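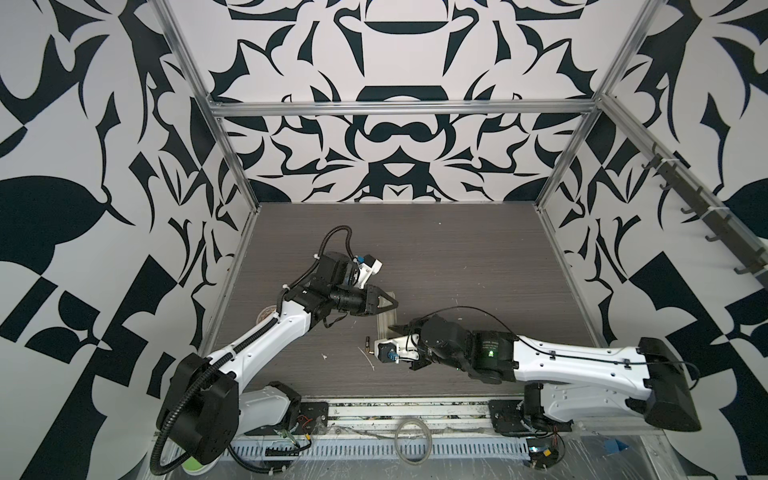
*Fig. 1. The two-arm cell, grippers facing each other over the clear tray.*

**Cell upkeep, handout 4: cables, fingers and the morning check**

Bring this to the Wednesday session. Jocelyn Aquino wrote the first version of the check sheet and I have cut it by half. If you think I cut something that matters, come and argue, but bring a fault it would have caught.

**1. What the check is for**

The usual claim is that a daily check prevents failures. I don't believe that as stated. Most of what we call "the check" in the Mostum handbook is a person looking at a machine that worked yesterday and writing OK next to it. Last term's log had 20 entries in a row reading "all good," in the same pen, and on the next working day the left wrist cable would not hold a connection. Either the cable went bad overnight or people were signing without touching it. You can guess which I think.

So every line below asks you to move something, pull something or write down a reading. "Looks fine" is no longer accepted as an entry.

**2. Cables first**

Look at how the conduit on the left arm is clipped along the top of the long link and then goes up in a tall loop before it drops to the wrist. That loop is slack, and the wrist needs it. The tidy-minded will want to shorten it. Please don't.

With the arms powered down:

1. Support the link with one hand. The joints may not hold on their own, whatever you were told in your last lab.
2. Move the wrist slowly to each end of its travel. Watch the conduit at the last clip. It should slide or bend, never pull tight.
3. Go back to the base and follow the conduit where it curls around. Feel for flat spots.
4. Seat the blue connector at the wrist. Press, then tug lightly. Do both arms.
5. Trace the cables along the front ledge by hand, end to end, before you unplug any of them.

On step 5: Dario Donati's group at Tamstead labels both ends of everything and swears by it. Labels are good until the first repair, when somebody swaps the cable and keeps the label. Trace it anyway.

**3. Lights**

There's a small green light near the elbow of the right arm. What does it tell you? Less than people assume. It doesn't say that the joint is calibrated, that the gripper answers, or that the controller has the right zero. Twice this year a student restarted the wrong thing after reading a green light as "arm OK." Write down the color and then ask the controller for joint status. If the two disagree, stop and get Oksana Lysenko or me.

**4. Grippers**

- Open and close each one 5 times, unloaded, at low speed. Listen on the way back as well.
- Wipe the fingertips. Check that both fingers reach the middle together.
- Tighten the wrist bracket only if it moves. Screws that get "a little extra" every morning strip by spring.

The vendor sheet from Bautista gives a finger life of 1,000 hours. I would like to know hours of what. Closing on air and closing on a hard edge are different jobs, and the sheet doesn't separate them. Replace fingers when they fail the alignment test. Log the date when you do, and in a year we may have a number worth quoting.

**5. Table surface**

Small scraps on a dark table are easy to see, and still they get left there. Clear them before a run. The same goes for loose parts: if a part isn't in the task, it goes back in the drawer. Scuffs are harmless, but a fresh one in a new place means something touched down, and I want it in the log with the name of the program that was running.

**6. Does any of this help?**

Open question. Divina Dela Peña ran the Jalldale cell for a full term with no morning check at all, only repair on failure, and her downtime was no worse than ours. It's one cell and one term, and she is a careful operator, so I wouldn't lean on it. I also can't wave it away.

**For Wednesday**

- Do sections 2 to 4 on your assigned arm, with a partner. Allow 20 minutes.
- Pick one line of the check and write a paragraph on what fault it would catch, and how you would know if it had missed one.
- Hand the log page to Muthoni Waweru before you power up.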